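I finally bought a proper tool kit in February, after years of keeping a hammer in the kitchen drawer with the takeout menus. It was 39 dollars at Pruitt, the hardware place down the hill. Juwita had told me to get a bigger one, but I don't have room for a bigger one.

The case folds open flat, with molded slots on both sides. I like that more than I expected to. The pliers have a slot, the tape measure has a slot, and when I pack up I can see what I left on top of the fridge. So far that has been the utility knife, 3 times.

My only complaint is the long screwdrivers. They go in facing opposite ways, and I keep trying to put both in the same direction.
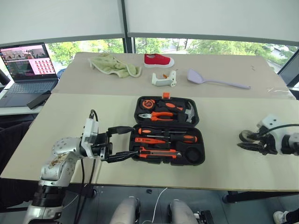

The first real job was the loose hinge on the bathroom cabinet. It took 30 minutes, most of it spent emptying the cabinet. Next is the shelf in the hall, which Osvaldo put up for me and which has leaned to the left ever since. I still need to buy wall anchors for that.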